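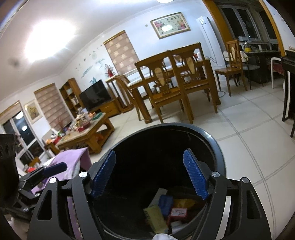

Mirnness, February

Episode 1847 is in the can and my thumbs hurt. So let me tell you how my evenings go now!

The short version: we're trying to get a model to tidy up after ordinary people, and it learns by watching somebody do it first. Lots of somebodies, lots of times. I squeeze the gripper, I pick a thing up, I put it somewhere sensible, I stop the recording, I start again. Each one of those is an episode. Bamach (that's what we call the whole project, don't ask me how it's pronounced, we have two camps on this) wants as many homes in the mix as we can get, because the first 1000 episodes all came out of the same lab kitchen and the policy we trained on them fell apart the minute Ffion Parri moved the toaster.

I love working in real living rooms. There's stuff on the coffee table, the chairs are wherever people left them, and after dark the windows turn black and throw the lights back at you. In the lab we'd have spent a morning arguing about whether to allow reflections. In a home you just get them for free.

What I didn't expect was how much my own habits would matter. I'm a fast grabber. I go in at an angle, pinch, and I'm gone, and when I played back my early episodes on Gethin (our labeling tool, slow as molasses but I've grown fond of it) half of them had so little approach in them that there was hardly anything to learn from. So now I come in slower and square up the pads before I close them. It feels silly for the first few and then your hand gets used to it.

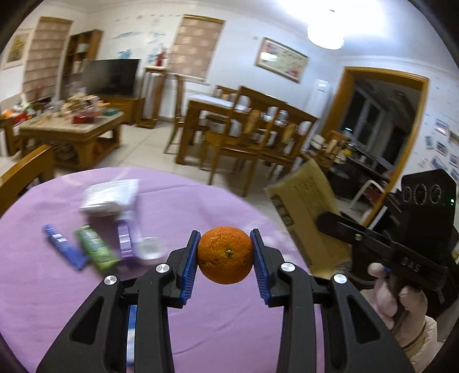 Round things are still my favorite. A box gives you flat sides and you can be sloppy, but with fruit you want the pads meeting it near the middle or it squirts out and rolls under a chair - and then you're on your knees on the tile saying words the microphone shouldn't hear. We keep those episodes too, by the way. Ffion tags them as failures and they go in a separate folder, which at last look had 37 in it, and I'm pretty sure most are mine.

The thing I keep going back and forth on is variety. Do I move the small stuff around after every episode, or leave it for a few and change only where I start from? Paltilora, our training setup, seemed to do better last month when I shuffled everything, but we'd also changed the learning rate that week, so who knows. I want to run it both ways before we pack up and go to the next place.

Anyway, gloves off, batteries on the charger. More bins tomorrow.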